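Home | Notes | Publications | Contact

Pad wear and grasp success: a short result

Posted Nov 7, 2020

Since July, our group at Lorkemcombe has been studying whether a grasping policy trained on demonstrations from a hand-held gripper remains reliable as the finger pads age. The question was first raised by Serpil Yüksel, who observed that demonstrations recorded late in a collection period were harder to learn from than those recorded early.

The method is simple. We divided the demonstrations into five blocks by date and trained one policy on each, keeping the network and the training schedule the same. Every policy was then tested on 14 household and workshop parts, first with new pads and then with worn ones. 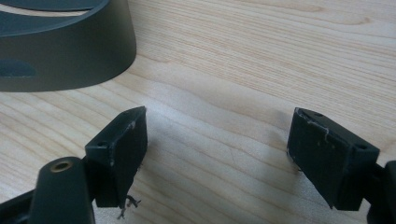

Policies trained only on early blocks lost the most when moved to worn pads, chiefly on smooth, curved parts. Those trained on a mixture of blocks lost almost nothing. Our wear score is assigned by eye and covers both fingers separately, as the two seldom age alike; the whitish scuffing along the pad edges is heavier on the right finger than on the left, and a single score for the pair would hide this. Keir Guthrie and Dede Bawa scored each pair independently - their scores differed in four cases, which were settled by discussion.

Two limits should be stated. The tests used one pad shape only, and wear was not separated from changes in operator habit over the same months. Jabari Mussa is preparing a second study in which operators will switch between new and worn pads within one session.

Related posts
- Calibrating finger width on the Lulel bench
- Notes from the Nerorgate workshop
- Bergþóra Bisgaard on labeling failed grasps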